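So Zetow are "closely monitoring" Saulius Pētersons. Third time since May. I closely monitor the price of butter and I still haven't signed it.

For anyone who missed it: the Stollholm paper says the left back is "keen on a new challenge" and that talks are "at an advanced stage". No quote from the player, none from either club. One unnamed source, who also told us last winter that Dandwood were getting a new striker. We're still waiting for him.

I'd like it to be true, by the way. Pētersons is a decent full back. Good in the air, crosses early, doesn't dive in. But he has two years left at Dandwood and they don't sell to anyone in our division unless the money is silly.

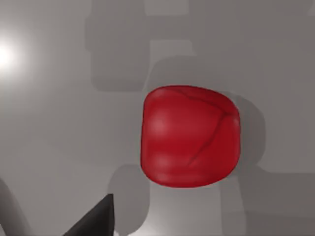 And where does the money come from? We had 1043 through the gate on Saturday. That's with the free tickets for the under-12s. Dandwood got 2465 for a match they lost. You don't need to be good at sums.

People keep sending me the Avotiņš interview as proof. I've read it, twice. The question was whether he'd like more cover at left back. He said every manager would like more cover at left back. That's the whole thing. Somebody turned it into "boss confirms interest" by teatime.

Also, the "medical booked for tonight" post has 9 replies and 2 of them are from the same bloke agreeing with himself.

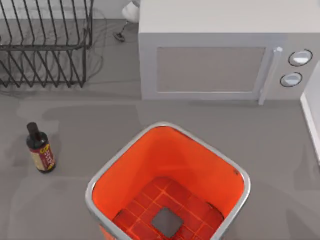

What bothers me is what it does to Sarmīte Rozīte's work. She's spent the whole summer bringing two lads through from the youth side, both natural left-footers, and the minute one of them has a poor half we're all shouting for a name from somewhere else. He's eighteen. Let him have a poor half.

Someone's asked if I think Rozīte is for the chop if Pētersons does come in. No idea. I doubt anyone posting about it has any idea either. Her job is the academy, it doesn't hang on one transfer.

The reply saying he's been spotted in town: he's got a sister here. He was spotted in town last year as well, and then he played every match for Dandwood until Christmas.

If he's holding up a Zetow shirt by the weekend I'll say I got it wrong and I'll be pleased about it. Until then it's a story about a man who has a job and is still doing it.

Muting this now, the match programme won't proofread itself.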